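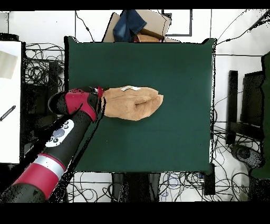

Participants wanted: does hands-on treatment help a sore neck?

Osta is a physiotherapy and massage clinic in Sedgwick. We are looking for adults with neck pain that has hung around for more than three months. Plenty of clinics will tell you manual therapy works. We say it too, on our own front window, and we'd like to know if we should.

Last year we went through 1,359 of our client files. Most people said they felt better after treatment. Most sore necks also feel better if you leave them alone for a while, so we don't put much weight on that.

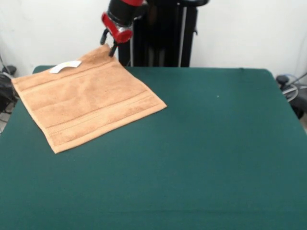 Towel on the table, Sedgwick.

What's involved

You'll be put by chance into one of two groups. One gets six sessions of hands-on treatment plus a home exercise sheet. The other gets the exercise sheet and a short phone call every second week. You can't pick your group, and please don't ask the front desk to swap you.

Each session runs 20 minutes. You fill in a pain diary for 18 weeks, which is dull, and we need it done even on the good days.

We need 235 people. The last study we ran at our Brelstead rooms closed in December well short of its target, and we didn't publish a result from it.
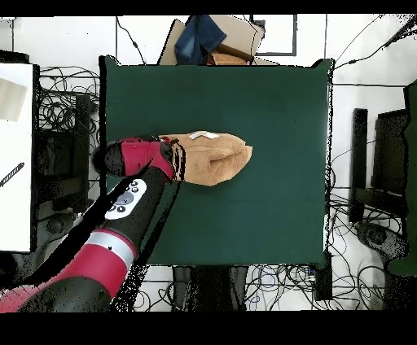 Pirnard Physio, by email: We'd send you people, but six sessions against a phone call isn't a fair fight. Anyone feels better when they get more attention. How will you tell the two apart?

Not fully, is our reply. We'll report that limit along with the numbers.

Who can't take part

Anyone who has had neck surgery, is in an open injury claim, or has numbness in the arms or hands. See your doctor about that last one first.

There is no payment. Parking is covered. Apply at the Sedgwick front desk by June 26, 2018.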